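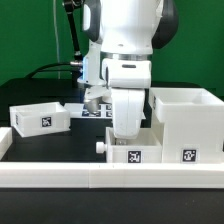 June 14, 2025
Entered by Toshio Arai

Second reading of the limewash trial for the Gerkerwood chapel wall. The panels were left under damp hessian and uncovered this morning. Panels 2 and 3 were brushed with the Skadus putty, thinned as agreed. Panel 11 has the Ovo mix with added casein.

Chalking was tested with a dark cloth, using light pressure and a single pass. Panel 2 left a slight mark. Panel 3 left a heavier one, chiefly along the lower edge, where the backing plaster had been wetted unevenly. Panel 11 left none.
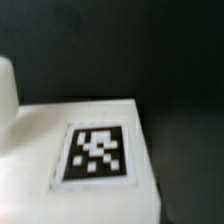
Colour is to be judged only after a further 13 days. Mr Delacroix considers the casein mix too warm beside the original work in the north aisle, and has asked that it be compared again in daylight. His note of November on the Montoya samples should be read alongside this entry.

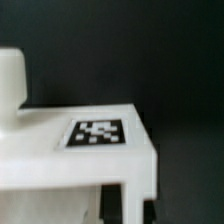
The sieve was returned with lime dried in the mesh. It is to be washed on the day of use. A fresh tub of putty has been requested. Panel 3 to be repeated on evenly damped plaster, same brush, four thin coats.

Copy to Mortimer Delacroix.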